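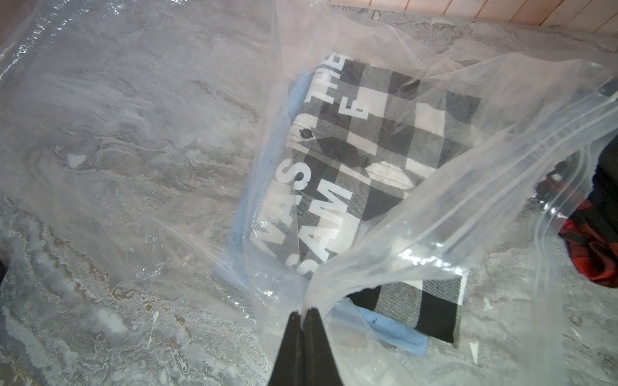
Ensachage bimanuel de vêtements

L'ensachage bimanuel est une tâche d'étude de la manipulation robotique d'objets souples. Deux bras y rangent du linge plié dans un sachet à glissière.
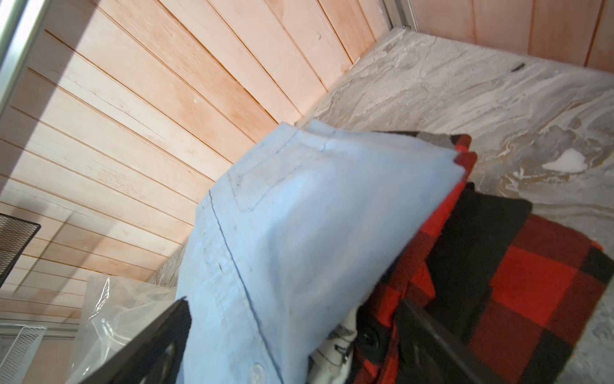 La méthode Dreline apprend ces gestes par imitation, à partir de 200 démonstrations téléopérées. Elle associe des vues prises au poignet et une vue fixe – le film transparent, plein de reflets, reste difficile à localiser.

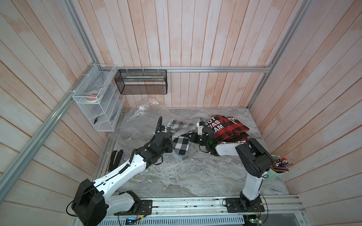 Sur 325 essais, nearly deux tiers des échecs surviennent à l'ouverture du sachet.

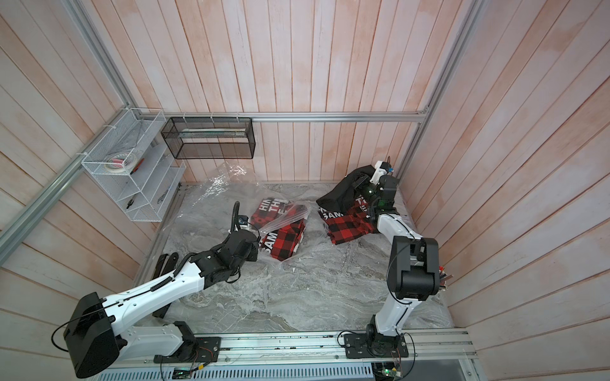 Cellule à deux bras, chemise à carreaux dans un sachet et tee-shirt noir soulevé.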